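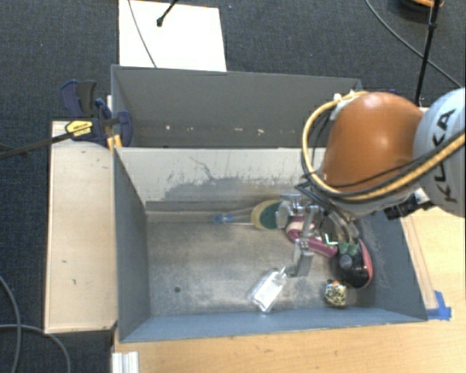 Chapter 3
Deciding What to Grab First

I learned most of what's in this chapter by getting it wrong, so let me start with the time I got it really wrong.

My first bin-picking planner was called Perron, and I was terribly proud of it. You gave it a depth image, it found the flat bits and the round bits, it scored every possible grasp and then it sent the arm after the best one. On my laptop it was brilliant! I had 3,000 simulated bins and it cleared nearly all of them while I drank my coffee. Then Rhonda Charbonneau, who ran the lab I was working in, let me try it on the real arm, and the gripper headed straight for a brush lying up against the wall of the bin. The grasp itself was lovely. The trouble was that one finger needed to be on the far side of the brush, and the far side of the brush was wall.

Rhonda hit the stop button before I did (she'd clearly had practice) and asked me what my program thought a bin was. I had no answer. I'd modelled the objects in loving detail and treated the bin as a sort of coloured background.

So we're going to do this chapter in the order I wish I'd done it. Before we score a single grasp we'll ask where the fingers can go at all, and that means walls, corners, the floor and whatever is lying next door. You'll write a small collision checker in section 3.2 and it will throw away most of your favourite grasps. Let it. On one recorded set of 641 candidates, mine kept 287, and I sulked for an afternoon.

After that we get to the fun part, which is choosing. Shiny packaging gives you holes in the depth image, clear plastic can vanish from it entirely, and a curved thing leaning on another curved thing will roll if you look at it sideways. Mackenzie Poirier's planner, Drostau, handles this by keeping a doubt score beside every grasp score, and we'll borrow the idea shamelessly in section 3.4. It's about forty lines of code, most of them dull.

You'll need the Gesuleo library from Chapter 2 installed and its test script passing. If you skipped the bit on camera calibration, please go back and do it now. I mean it. An error the width of a pencil is nothing on open floor and plenty beside a wall.

3.1 What does the planner know about the bin?

Open the file bin_model.py and have a look at how little is in there. We get four walls, a floor and one number for clearance, and we'll begin with that number.

14 comments | 52 shares

Questions about this chapter: write to the Jesier textbook desk | Copyright Jesier | Back to top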